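Lost notebook on steam and heat goes on show in Flirstead

8/16/21

A notebook of heat experiments kept by a nineteenth-century schoolmaster has gone on public display in Flirstead, after spending most of its life in a box of unsorted parish papers.

The notebook belonged to Edwin Fonier, who taught arithmetic and natural philosophy at the town's grammar school. It holds 1,123 separate temperature readings, taken over 26 months, along with sketches of his apparatus and several pages of argument against the idea that heat was a fluid.

Fonier never published a book. His only known printed work is a short letter to a county newspaper, in which he complained that lecturers on heat "speak much of caloric and seldom own a thermometer". The notebook shows that he owned at least four, and that he did not trust two of them.

Homa Esfahani, a historian of science who has spent the past three years transcribing the pages, said the readings were more careful than she had expected from someone working alone.

"He writes down the weather, the state of the fire and which thermometer he used," she said. "When a result looks wrong he leaves it in and puts a small cross beside it. There are a lot of crosses in the first winter."

Most of the experiments deal with boiling water and the steam above it. Fonier wanted to know why a thermometer held in steam stayed at nearly the same mark however fiercely the fire was driven. He tried iron, copper and earthenware vessels, and repeated the test with the lid on and off. He also timed how long it took to warm a measured jar of cold water by passing steam into it, and compared this with pouring in boiling water from a kettle.

The steam won by a wide margin. Fonier wrote that it "carries more than its mark upon the glass would allow", a fair account of what is now called latent heat. Joseph Black had described the effect in the previous century, but the notebook does not mention him, and Esfahani believes Fonier had not read his lectures at the time. 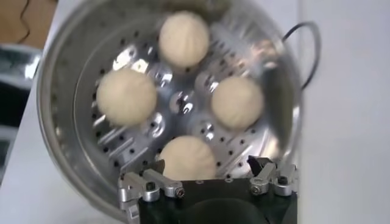 Four steamed buns on the perforated tray of a steamer pot. Cooking with steam relies on the heat given up as it condenses.

The later pages are less tidy. Fonier became interested in how heat travels along a metal bar and filled almost 30 leaves with attempts to fit his readings to a formula. He seems to have known of Fourier's work only through a summary in a magazine, and he copied one equation from it with a sign the wrong way round. The mistake runs through the next eleven pages before he notices it. His only comment is the word "Foolish", underlined.

The notebook came to light in April, two years before Esfahani was first asked to look at it, when the parish papers were moved to a drier store. It had been listed as a household account book, probably on the strength of the first two pages, which record payments for coal and candles.

The transcription has been published online by the Mernelix archive project, with scans of every page beside the typed text. Readers can search the temperature readings by date, vessel and thermometer. Fonier's figures are given in Fahrenheit as he wrote them, with Celsius values in a separate column.

A printed edition is being prepared by the Ansari Press, with an introduction by Esfahani and notes on the instruments. It will include the sketches at full size. The print run has been set at 3,000 copies.

Little is known of Fonier's life outside the school. He was born in the town, did not marry, and gave up teaching after an illness affected his eyesight. The handwriting grows larger towards the end of the book, and the last few readings are in another hand, possibly that of a pupil.

Esfahani said she would like to trace the thermometers, which were sold with his other belongings after his death. The sale list describes them only as "sundry glasses, one cracked".

The notebook can be seen at Flirstead Museum until the end of the year. Entry is free. It is kept open at a single page to protect the binding, and the page is changed at the start of each month.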